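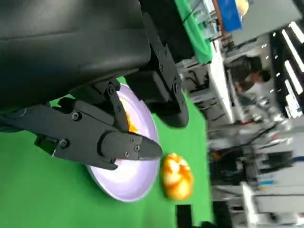

Noeline Tautahi says the crazing is in the clay. According to her the Trornwood body has changed since the last delivery, and we can play with the glaze until winter and it will still craze, unless we compare old clay and new clay in the same firing. She said it at the sink, and I wrote it down because I did not agree then and I half agree now.

March, evening

Continued with Parero white. The problem is the same as before: the surface looks good out of the kiln, then after a night on the shelf one can hear it ping. With ink rubbed in, the lines are clear. They are closer together where the glaze is thick, in the foot of the bowls mostly, and wide apart on the rims.

What I mixed:

Parero base, dry: 3000 g
Silica added: 310 g
Total dry: 3310 g

Water by feel, then corrected. Too thin in the first try, I let it settle and took off some water from the top. Sieved two times. The second time there was almost nothing left on the sieve, only some hairs from the brush. (Please, whoever washes the brushes, look at the big one, it is losing hair. I put it on the windowsill with tape on the handle.)

I know that 310 is not a nice number. I wanted 300 and the bag slipped. I decided to keep it and write the true weight. If it works we can make it nice later.

Tiles: four with the new mix, all from the new clay. Marked on the back with iron oxide, P-S1 to P-S4. S1 and S2 one dip, S3 and S4 two dips. I held the second dip a bit shorter, so the thick ones are maybe less thick than they should be. S2 has a thumb mark on the lower corner, not important for the test.

Hoani kiln, middle shelf. Same program as the last time except the cooling, which I set to 70 degrees an hour through the lower part. Kane Prendergast asked me why I change two things in one test, and he is right. My reason was that I do not want to open the kiln too early again, but that is a question of patience and I could solve it without the program. So if these tiles come out without lines, I will not know if it was the silica or the cooling. To do: repeat with the old cooling.

The lid of the Hoani still does not sit flat at the back. Tipene Cosgrove looked at it and says it is the hinge, the bricks are fine. He will bring a longer bolt. Until then put the cones in the front and do not trust them for the back row.

About the clay: I asked Lorraine Tuhiwai if there is still some of the older Trornwood. She found one bag behind the plaster, quite stiff, with the old label. I cut it and wrapped it with a wet towel. It needs a few days before I can roll it. This will be enough for tiles and one small bowl, so nobody use it for handles please.

Prendo answered my mail about the body. They write that the recipe is the same but one of the feldspars is from another place. To me this is a change of the recipe. I asked for the name of the feldspar and for the expansion numbers, if they have them.

Reading in the evening: more silica should bring the expansion of the glaze down, so it fits the clay better. But too much and the glaze becomes stiff and dry, and it can also go the other way and shiver from the edges. Look at the rims first, with the fingernail and with care, the flakes are sharp.

Next firing:
old clay / old glaze
old clay / new glaze
new clay / old glaze
new clay / new glaze
All one dip, all on the same shelf, old cooling.

Ink test on the same day and again after a week. Then the freezer and boiling water, for this I need the large pot back from Valtteri.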